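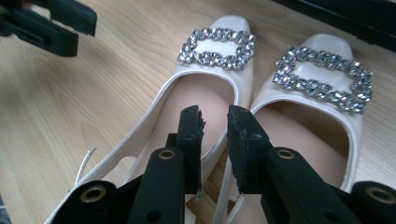
Home Essays Letters Back numbers About

In defence of the good shoes

By Grigore Anghel

My mother kept a pair of shoes in a box on top of the wardrobe for the whole of my childhood, and I believe she wore them 5 times. They were pale, with a bit of sparkle on the front, and they came down for weddings and went straight back up again, wrapped in a tea towel. When we cleared the flat they were as good as new, and I remember feeling rather cross about it, standing there with the lid in my hand and the bus to catch.

I have been thinking about that box because my daughter is of the opposite school. She has a pair of cream flats with big rhinestone buckles, bought in the sales at Gavrilă last July, and she wears them to the post office. She wears them to the dentist. When she comes to see us in Plerncombe she slips them off and leaves them on the floorboards, side by side with the toes pointing into the room, and there they sit glinting away all through lunch while my old brown lace-ups sulk by the radiator.

I used to say something. I would ask whether she oughtn't to save them for best, and she would ask me when best was, and I would go and see to the potatoes.

Now, I do understand the argument for saving. Pale shoes are a worry, and I come from people who resoled everything and then resoled it again. Konberg, where I worked for most of my life, gave us one pair of boots a year and you learnt to walk carefully. And there is a real pleasure in a thing kept back, in the rustle of the tissue and the faint smell of cupboard - I wouldn't want to take that away from anybody.

But I think we overdo it. We have a dinner service from my wife's side that came all the way from Utov in straw, and I could count on my fingers the meals it has seen. There are towels in this house too nice for hands. A pretty buckle is made to be looked at, mostly by other people, on a wet morning in a queue, when they could do with it. Last month the woman behind the counter at the chemist's leaned right over to admire my daughter's feet, and the two of them talked about shoes for so long that I had to sit down on the chair for prescriptions.

So the Utov plates are coming out, starting with the soup bowls. My wife is not convinced and has asked that I do the washing up by hand, which seems fair. As for my mother's shoes, they went to a cousin who had the right size of foot, and I have been meaning to ring and ask if she ever wears them.

Comments (3)

Maureen T.
My nan's "front room" was just the same. We weren't allowed in it until she was laid out there, bless her.

dilys_in_the_valley
Lovely piece, but I'm with your mother on cream shoes! One puddle and you'd never forgive yourself. Do use the plates though.

P. Harcombe
Soup bowls first is very sensible. We began with the gravy boat and have regretted it.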